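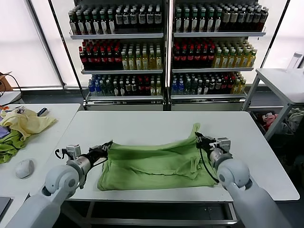

*Reading time: 1 minute*

**16 November 2025, for immediate release**

Skillen Small Animal Rescue is looking for people with a spare corner, a tolerant household and no strong feelings about hay. We have more rabbits than hutches, and the rabbits show no sign of seeing this as their problem.

We need 5 new foster homes before Christmas. Fosterers keep a bonded pair until a permanent home is found. We supply the pen, food, litter and vet care. You supply the room, and an acceptance that your skirting boards have had a good life.

"People ask if rabbits are easy," said Bimla Agarwal, who runs fostering at Skillen. "I tell them they're quiet. It's a different thing."

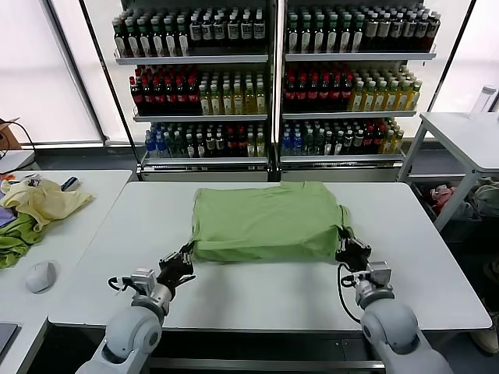
## What we're asking for

- Foster homes, indoors, for four weeks or more
- Drivers for the vet run to Rultimach, mornings only
- Help in the Rajput Road charity shop, where the till has moods
- Clean towels and fleece blankets (no feathers, please, we have learned)

We are also trying to raise £500 towards new indoor pens. A £10 gift buys a bag of hay that will be treated with contempt and then eaten overnight.

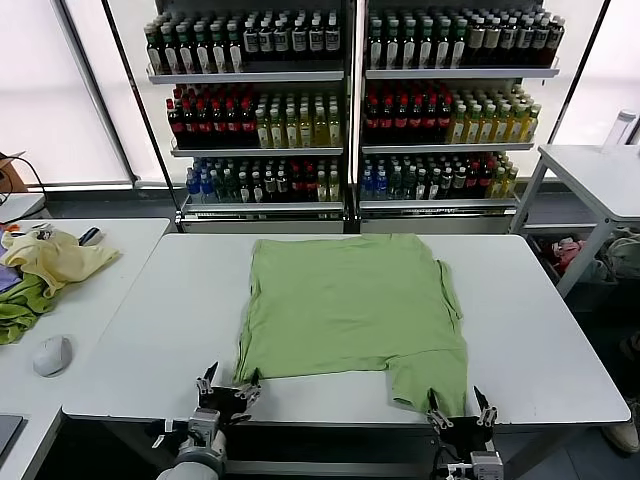 Any money left over goes into the neutering fund, which is the nearest thing we have to a long-term plan. The new pens should be up by April, if the instructions turn out to be in the box.

To foster, drive or donate, call in at the shop or ask for Bimla at our Rarkex Lane office. Please ring the bell twice. The first ring only wakes the guinea pigs.

**ENDS**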